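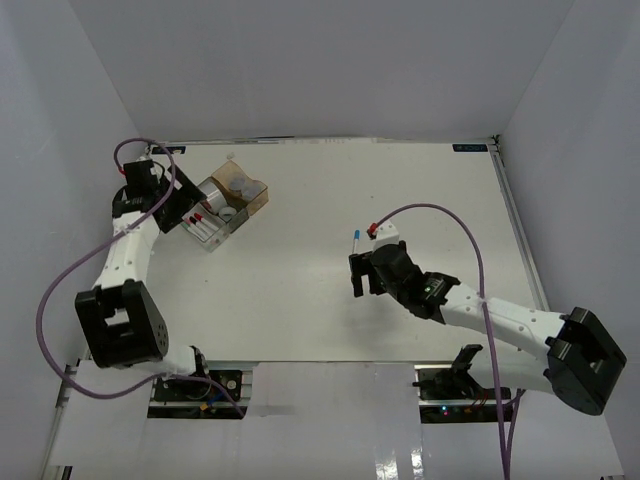 4.2 Small stationery and its containers

Desk trays are sold on the promise that each thing will have a place. Of the 354 trays surveyed at the Cotville offices, most had one compartment given over to markers and another to whatever had no compartment. Figure 3. Markers with red caps, small white pots and a stray lid sharing a clear divided tray.

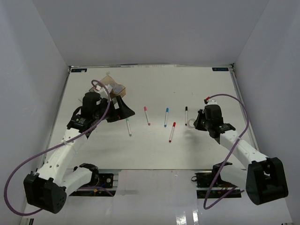 We coded the second kind as residual, following Mak, though the staff at Giltora preferred a shorter word. Tape was the worst offender — it appeared in 9 of our 11 categories and belonged comfortably in none.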